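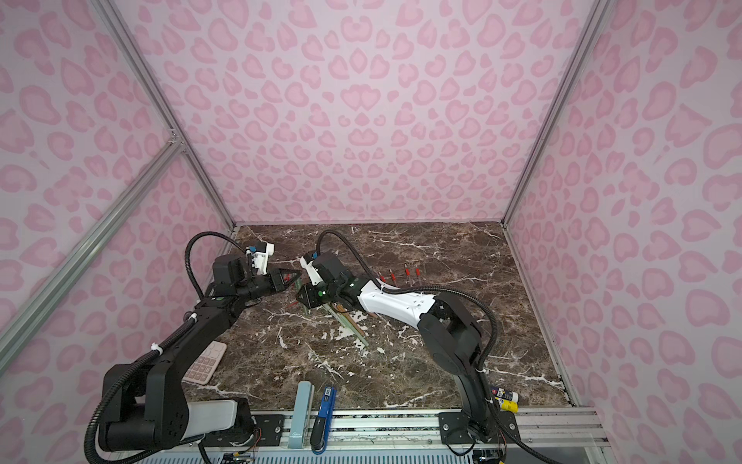

Fig. 1. Cell 2 with both grippers over the stick bundle.

Week 6 handout: Two arms, one pile of sticks

Read this before Tuesday's lab. Reading it during Tuesday's lab has been tried by previous sections, with results you can look up in the repair log.

6.1 The task
One arm lifts a stick from the bundle, passes it to the other, and the other lays it down parallel to the front rail. Green strips and brown wooden sticks both count. Two sticks at once is a failed pick, however pleased you are with it.

6.2 The handoff
With the grippers this close together, your margin is small and your confidence should match. Close the receiver first, wait 80 ms, then open the giver. Teams that swap the order are running a stick-dropping project and will be graded on the other one.

6.3 Clutter
The stapler, the calculator and the red-handled tools stay on the table. They are obstacles, and your planner has to know it. Tidying them away by hand before a run costs you the run.

Check the cable conduit on each arm through the full elbow range at low speed. If a white tie has slipped, stop and fetch Mr. Rowbotham. Do not fix it with the glue stick.

6.4 What to hand in
Your logs from 151 attempts, failures included. A log with no failures will be read very carefully. Add a write-up of no more than 1,000 words on your three worst drops and what the wrist cameras saw.

The leopard walls are not a valid excuse for poor segmentation. Section B used that one in April.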